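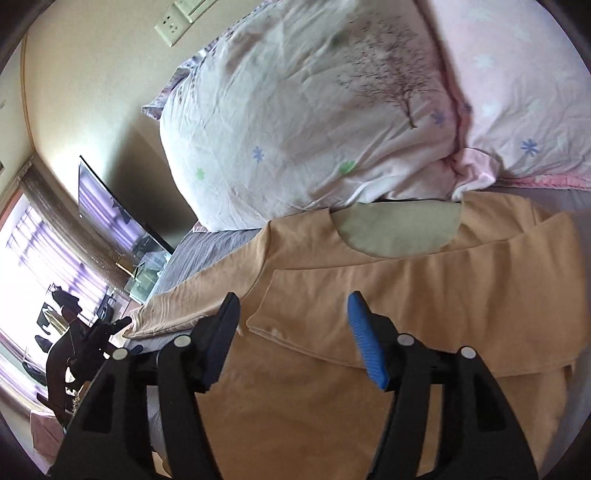

I got to Sarmīte Grigaitė's shop at nine in the morning, half an hour before she opens, and she already had the kettle on. Gretora is a small place on a side street in Skurarthorpe, two rooms of secondhand clothes and a sewing machine in the back, and I have spent far too much money there over the years (my husband has stopped asking).

"People think I buy everything they bring in," she told me, pushing a plate of rye cookies my way. "I say no to most of it! I look at the seams first, then the underarms. The label I look at last."

She started out with 20 sweaters and a folding table at the March market. Now she has over 2000 pieces, counting what's in the storage unit, and she knows where all of them are, or says she does. I asked for a green corduroy skirt as a test and she came back with two.

What does she wish people would stop doing? She didn't even let me finish the question. "Hanging knits! Please. You hang a heavy sweater for one winter and the shoulders go out to here." She held her hands out past her own shoulders, nearly taking the milk with her. "Fold the sleeves in, fold it in half, put it in a drawer. My mother did this and her cardigans are older than me."

Her business partner, Sobia Ansari, came in around then with a bag of zippers. Sobia does the repairs, and she's the one who talked Sarmīte into the mending evenings, which fill up fast. "The first time, I made everybody bring socks," Sobia said. "Somebody brought a tent."

They charge 106 for the full six-week course, tea included, and you keep your needles. I asked if they'd ever thought of moving somewhere bigger, and they looked at each other and laughed. There was a place once, apparently, with huge windows. "Huge windows, huge rent," Sarmīte said. "And the sun fades everything."

Then the bell over the door went, and a woman wanted to know if they had any raincoats.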